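Zedthorpe Building, 2nd floor: Monthly Fire and Electrical Walkthrough
September. Walked by Hendrik Jacobs, started 7:40 am

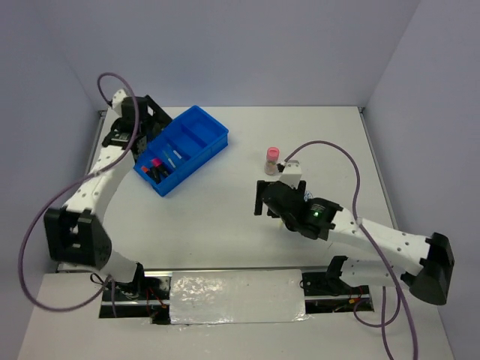 Room 214, table with blue marker tray.

Marks: OK / FIX / N/A. Comments after the dash. Anything marked FIX goes on the board by the elevator same day.

EXITS AND HALLWAYS

Main stair door closes and latches by itself - OK
Rear stair door closes and latches by itself - FIX. Closes, doesn't latch. Has to be pulled the last inch. Same as last month. Closer needs adjusting or a new one, Rebane has the part number.
Exit signs lit, both faces - OK except the one outside 209, one face dim. FIX
Emergency lights, 30 second button test - OK, all came on. The one by the restrooms was slow, watch it.
Hallway clear full width - FIX. Six boxes of copier paper outside 206, plus a rolled carpet. Asked Mekadis to move by Saturday.
Floor mats flat, no curled edges - OK
Handrails tight - OK. Rear stair top bracket has a new screw, wrong color, holds fine.

EXTINGUISHERS

Hall, east end - OK, needle in green, tag current, pin and seal there
Hall, west end - OK
Kitchenette - FIX. Hung behind the coat rack. Can't see it from the door. Move the rack not the extinguisher.
Electrical closet - tag current, seal missing. FIX. Needs to be checked by the service company before it gets re-sealed, dont just put a new tie on it.
Room 214 - OK

ELECTRICAL

Closet: 3 ft clear in front of panel - FIX. Mop bucket and a stepladder again. Moved them myself, took two minutes, still writing it up.
Panel door closes, no open slots - OK
Circuit directory readable - no. Breakers 27 and up are in pencil and half rubbed off. Someone who knows what they feed please redo in pen.
Extension cords as permanent wiring - FIX, 203 and 211. 203 is a brown household cord under a rug to a space heater. Unplugged it, left a note. 211 is a power strip plugged into a power strip.
GFCI outlets at sink, test and reset - left one OK, right one trips but wont reset. Taped over. FIX, first priority.
Outlet covers - one cracked, 208, behind door. FIX

Space heaters: allowed only with tip-over shutoff and plugged straight into the wall. This was in the tenant letter. Two found, one OK (Esex, front desk), one not (203, see above).

SPRINKLERS AND ALARM

18 inches clear under heads - FIX, storage room 216. Top shelf stacked to the ceiling tile. Take one row off.
Heads free of paint, nothing hanging from them - OK. The streamer in 205 is gone, thanks.
Ceiling tiles all in - two out in 212, stained one stacked on the cabinet. Leak is supposed to be fixed, put tiles back once it stays dry a week.
Pull stations not blocked - OK
Alarm panel normal, no trouble light - OK
Smoke detector covers left on after painting - none found. OK

KITCHENETTE

Toaster oven crumb tray - full. Emptied. Whoever uses it, please do this.
Microwave on its own outlet - OK
Coffee maker off at night - can't tell at 8 in the morning. Timer plug would settle it, price attached to last month's sheet.
Under sink, chemicals labeled - one spray bottle no label. Tossed.

STORAGE

Shelves anchored - OK in 216. 218 has one free-standing unit that rocks, FIX, bracket kit is in the shop.
Flammables in the metal cabinet - OK. Cabinet door doesn't self close but it isn't that kind, keep it shut.

COSTS SO FAR
Rear stair closer, quoted 652 with labor. Panel directory, no charge if done in house. GFCI, exit sign lamp and outlet cover out of petty stock. If the closer and the emergency light both get replaced plus the ceiling work in 212 we are looking at some 2,205 total, needs sign-off before I order.

STILL OPEN FROM LAST TIME
- rear stair latch
- coat rack
- second key for electrical closet (I have the only one, not good)

Recheck on the FIX items Saturday, before 10. Tenants don't need to be here but leave 216 and 218 unlocked or leave me the keys.

H. Jacobs

Zedthorpe Building Office | Questions: see front desk, 1st floor | © Zedthorpe Property | Back to top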